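Workshop tips: when the arm won't let go

We had a grand little fright in September, and I promised a few of you I'd write it up properly. Our two-armed picker had been filling the cart happily all morning when the right hand closed on a capsicum and simply stayed closed. The cart got a bump, the left arm came across to help, and for a moment the pair of them were very nearly tangled (my heart was in my mouth, I can tell you!).

The culprit was a cable pulled too snug at the wrist. So, before each run, bend every joint through its full travel by hand with the power off, and watch the cables as you go. Leave a generous loop. I allow 3 extra centimetres at each joint and have been much happier for it. 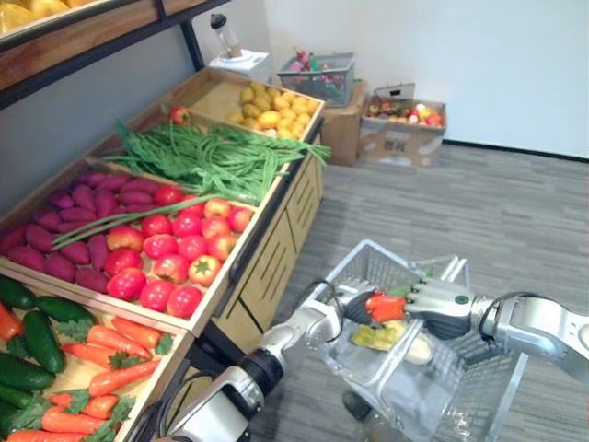 Both arms over the cart, red capsicum in hand.

If a hand does jam, please don't reach in and tug, however tempting it is with good veg at stake. Hit the stop, wait for everything to settle, then switch off at the wall. Support the arm from underneath before you free the fingers, as some will sag once the power goes.

Keep the two arms from crossing over the cart if your software allows it. Ours does now, and I've set the squeeze a good deal lower for tomatoes too. Wipe the fingers down afterwards with a barely damp cloth.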